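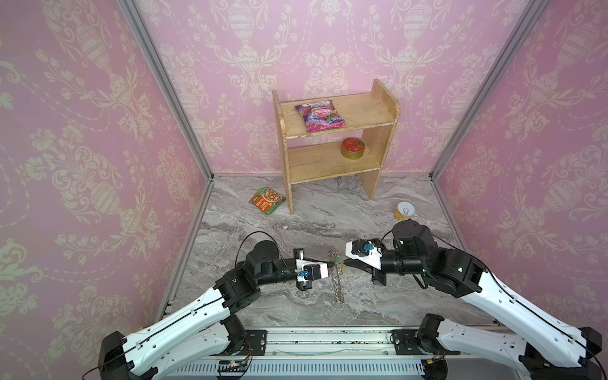
Chapter 4
Floor Surfaces in Commercial Interiors

Chapter Outline
4.1 The Floor as Part of the Building
4.2 Natural Stone and Stone Patterns
4.3 Resilient and Wood Floors
4.4 Preparing the Subfloor
4.5 Reading a Product Sheet
4.6 Care Schedules and Replacement

Key Terms
expansion gap, grout joint, honed finish, moisture test, pattern repeat, resilient flooring, slip resistance, subfloor, transition strip, wear layer

Introduction

More of a building's daily wear falls on its floors than on any other finished surface. Walls are touched now and then, and ceilings hardly at all, but a floor is walked on, rolled over, washed, and scraped for as long as the building is open. The choice of floor surface therefore affects the cost of running a building long after the designer's work is finished.

Chapter 3 dealt with walls and partitions. In this chapter we turn to the materials placed underfoot in offices, shops, schools, and workshops. Students should already be able to read a simple floor plan and calculate the area of an irregular room. Those who need to review these skills should return to the exercises at the end of Chapter 2.

The Jukurov Building

The main case study in this chapter is the Jukurov Building, a three-story office block with shops at street level. Its owners replaced the entire ground floor surface after 12 years of use. The original material had been selected from a small sample, and its bold pattern repeat was far more noticeable across a long corridor than it had been on the designer's table. Dirt collected in the wide grout joints, and the cleaning contract had to be revised twice.

The replacement was planned in a different order. The design firm, Brimen, first recorded how people entered and crossed the building, then divided the ground floor into zones according to use. Only after the zones were agreed upon did the firm request samples. Each sample was laid flat and viewed both in the morning and at 6 p.m., when the lobby depends almost entirely on electric light. The plan for the work appears in Section 4.4, and students will be asked to comment on it.

Pattern and Material

A pattern and a material must be specified separately. The veined look of marble, for instance, may belong to quarried stone, or it may be printed on ceramic tile, sheet vinyl, or laminate board. These products differ greatly in weight, price, and repair. A written specification that says only "marble pattern, gray and white" leaves the most important question open, and the contractor will be entitled to ask for clarification before ordering.

Pale patterned floors are often chosen for rooms with little daylight. They reflect more light than dark floors, although they may show scuff marks sooner. Section 4.2 explains how finish affects both qualities, with particular attention to honed and polished stone.

Learning Objectives

After completing this chapter, students should be able to:
1. Name the main groups of commercial floor surfaces and give a suitable use for each.
2. Distinguish between the pattern of a floor and the material from which it is made.
3. Explain why a moisture test is carried out before a floor is laid over concrete.
4. Compare two product sheets and identify missing information.
5. Prepare a care schedule covering 18 months of normal use.

Before You Begin

Select a public building that you can visit more than once. Sketch the ground floor and mark each change of surface, including transition strips at doorways. Keep the sketch, as it will be needed for the project on page 200. Students without access to a suitable building may use the Kuzmenko Library plan in Appendix C.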